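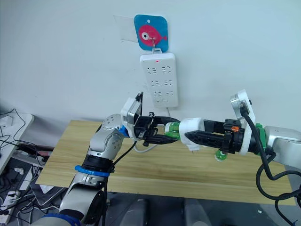
The two arms partway through the adapter test, right gripper holding the plug adapter, left gripper close by.

I have an opinion about robot grippers that has cost me a few friendly arguments, and I'd like to set it down while I still have the patience to be fair to the other side. My opinion is that we compare grippers on the wrong jobs. We hand them blocks and cans, write down how often they drop one, and then we buy whichever had the better afternoon. What we should be handing them is a plug adapter, and we should be asking two of them to share it.

Let me back up a bit, as my wife says I always do. Our little shop in Furholm has spent the last stretch of months deciding which grippers to put on our paired arms. The work is dull to describe and lovely to do. We had candidates from Coltik and from Gilbert, and we had a test routine inherited from an older project called Skusness, which I'll defend as a perfectly sensible routine for the time when it was written. Pick up the thing, move the thing, set the thing down, and do it again until somebody wants lunch. By September we had 1131 logged picks, and I could not have told you, hand on my heart, which gripper I'd rather live with.

The numbers were good, you see. They were good for everyone! A can is a forgiving object. It doesn't care much which way it's facing, it has no front, and if you squeeze it a hair off center it rolls into the right place out of sheer kindness. An adapter has prongs on one side, a fat middle, and very little flat surface where your fingers would like to be. Hold it a few degrees crooked and it still looks held, and your log still says success, and then you try to do anything useful with it and find you're carrying a small crooked problem.

Now put a second arm across the table and ask for a handoff. I'm fond of handoffs (my colleagues would say too fond) because neither gripper gets to be sloppy in private anymore. Whatever the first one did wrong, the second one has to deal with. If the fingers are too long they crowd the other jaws out. If they're too short you have to bring the two wrists so close together that the cables start to have opinions. A gripper that was charming on its own can be a terrible neighbor, and you won't find that out from a thousand cans.

Raphaël Tanguy, who runs the bench next to mine and disagrees with me more pleasantly than anyone I know, thinks I've got this backward. His view is that a handoff tests everything at once and so tells you nothing in particular. If it fails, was it the fingers, the controller, the camera calibration, the bracket you tightened in a hurry? He'd rather have the clean boring test and know what he knows. I've thought about that a good deal, and I'll grant him half of it. We ran 26 handoffs with one pairing and blamed the fingers for every miss, and 3 of those misses were plainly my own timing in the controller. I went and apologized to the fingers.

But here is where I dig in. The customer doesn't get the parts one at a time either. They get the whole tangle on a table, and they want the adapter to end up where it belongs. A test that mixes everything together is harder to read, I agree, and you have to sit with it longer, and you have to keep better notes than I naturally keep. I still think it's the one to build your decision on, with the tidy tests kept on the side for tracking down the cause once something has gone wrong.

I'd say the same to any small group shopping for grippers this year. Go find the most annoying ordinary object within reach of your bench, something with a right way up and not enough room to hold it. Make 2 arms pass it back and forth for about an hour. Don't look at the score at first, just watch how they come together, and how much space is left when they do, and whether you find yourself leaning toward the stop button. I lean a lot less with one of our two candidates than with the other, and Raphaël has promised to buy the coffee if his cans ever say the same.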